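Home workshop tips: when a robot arm stops in the wrong place
Lanying Du

Last updated 2026-08-24

I keep this page for people who have a small two-armed robot at home and want it to tidy a desk, wipe a shelf or put things back in a drawer. My own is controlled by a Murklow unit and I try every new task first in Rinima, the simulator. Most of the tips come from my mistakes. This one is about the mistake that cost me a keyboard and one evening of bad temper.

The task was simple. The right arm should take the keyboard by its near end, lift it a little, and the left arm should pass a cloth over the desk. In Rinima it went well many times. On the real desk the right gripper closed on the keyboard, the Murklow lost its connection for a moment, and the arm went into its safe stop. I had always understood "safe stop" as "stop and let go". On my unit it means "stop and hold". The arm stayed there with the fingers pressed, and I, being in a hurry, pulled the keyboard by hand. Two keys came off and the gripper finger was bent.

So the first tip is to read what your stop button does before you need it. Look for the words "hold", "release" and "limp" in the manual. If the arm goes limp, it can fall on what is under it, or on your hand. If it holds, the force is still there, also when all is quiet and the lights are off.

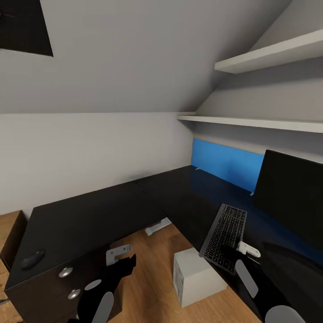

The second tip is about corners. My desk is L-shaped and goes into the corner under a sloping ceiling, and for a long time I thought only about the desktop. But an arm which lifts something must also have room above and behind the elbow. In the simulator I now raise both arms slowly to their highest point and look at the ceiling and the shelves, and only then I write the task. If you have a slope, measure it where it is lowest. My first measurement was taken standing comfortably in the middle of the room, and it was useless.

Third, watch the edge of the desk. A keyboard lying close to the edge is easy for the gripper to reach, but the fingers have to come in from the side and the lower one can catch under the desktop. When the arm then lifts, it is lifting the desk. I push the keyboard 3 cm further in than looks necessary. Also a black gripper over black keys is hard to judge by eye, so I put a piece of pale tape on the finger of the real one.

What to do if the arm is holding something and does not answer:

Keep your hands away and press the stop button, even if the arm has stopped by itself.
Support the object from below with a folded towel or a box. Do not use your palm.
Switch off at the wall and wait until the lamp on the control unit is dark.
Turn the release screw on the gripper by half a turn, then look, then half a turn again.
Take out the object only when it slides freely.
Write down the fault number before you switch on. The Murklow forgets it at restart, and I lost the first one in this way.

About the grip force: mine was set to 420 in the menu, a value I copied from another task with a heavy toolbox. For a keyboard or a mouse I use 250 and it has never slipped. The menu does not say which unit this is, so please do not copy my number to a different gripper. Start low and go up in small steps.

I must also say something about the simulator, because I trusted it too much. Rinima did not lose its connection one single time, as there is no cable in it. Now I cut the task by hand in the middle, at the worst moment I can think of, and see where the arms remain. Do this with the object in the fingers and also just before the fingers close. If the stopped arm blocks the drawers or your way to the wall switch, change the path.

The bent finger I tried to straighten in a vice with two pieces of soft wood. It looks good but the tips do not meet any more, so I use it only for the cloth. A new one is ordered and should come in November.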